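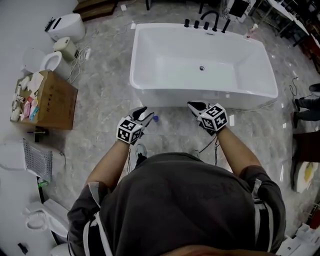

The Irnside quote for our bathroom came to $2,365, fitted, and that covers the tub and the waste but no tiling. We went freestanding in the end. The white one with the round chrome drain in the middle of the basin is the shape I mean, and a centre drain suits us because the old pipe comes up mid-floor. Allow up to 2 weeks for delivery.

Hala Dabbas wrote on 26/11/2024:

> Has anyone replaced a bath lately? Ours holds 256 litres and the hot water runs out before it's full. Baran wanted $800 just to take the old one away, which seems steep.

Hala, $800 is too much. We cut ours up and took it to the Nurnside tip in the ute. Measure your doorway before you order anything, and ask the plumber whether the floor waste has to move. I can send you his number off list.

Zuzanna Cieślak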